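Kahraman moves small-parts store to stainless flow racking

July 9, 2026

Kahraman has replaced the fixed shelving in its small-parts store with stainless steel gravity racking. The work began in January with a trial bay beside the packing benches and was finished last week, when the last of the old painted shelves were taken down.

The new racks were supplied and fitted by Drukeretti. Each bay is loaded from the rear aisle and picked from the front, so that the oldest stock reaches the picker first. The previous shelves were filled and emptied from the same side, and older parts tended to stay at the back until the yearly stock check.

Stainless steel was chosen over painted steel on account of the washing regime. The store shares a floor with the rinsing area and the racks are wiped down at the end of each shift. Cengiz Ekinci, stores manager, said the painted uprights had begun to rust at the feet after two winters and that repainting would have meant closing the aisle. 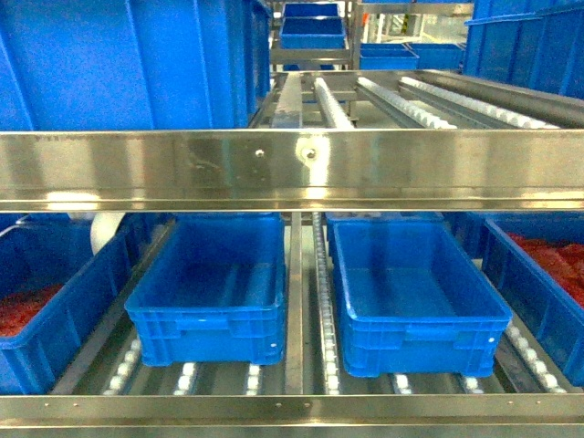 The crates are blue plastic and run on tracks of small white plastic wheels. Track spacing can be altered by hand within a bay, but the fitters advise against mixing crate widths on one level. A crate that sits on the outer edge of its wheels will drift sideways and catch the next one. During the trial this happened often enough for the spacing to be reset twice.

Slope was the other point of adjustment. The first setting was too steep for full crates, which arrived at the front beam hard enough to shake small fittings out of their trays. The slope was reduced, after which lightly filled crates sometimes stopped short. The present setting is a compromise – pickers handling light goods are asked to draw the next crate forward by hand.

The store now holds 376 crate positions, compared with 350 under the old layout, on the same floor area. The load limit is 12 kg per crate on all levels. Heavier items, mainly castings and boxed fixings, remain on pallets near the goods-in door.

Labels have been moved from the crates to the racks. Stock records are kept in Plivex, which was already in use for purchasing, and each track has its own location code. Sinan Gündoğdu, who planned the layout, said that moving the records took longer than moving the parts, as 19 product lines had been stored under more than one code.

A second room, used for goods held for Nudent, keeps its existing shelves for the time being. Those goods are picked by batch number and would gain little from gravity feed. Rear-aisle loading times are posted at the store entrance, and the front aisle stays open to pickers throughout.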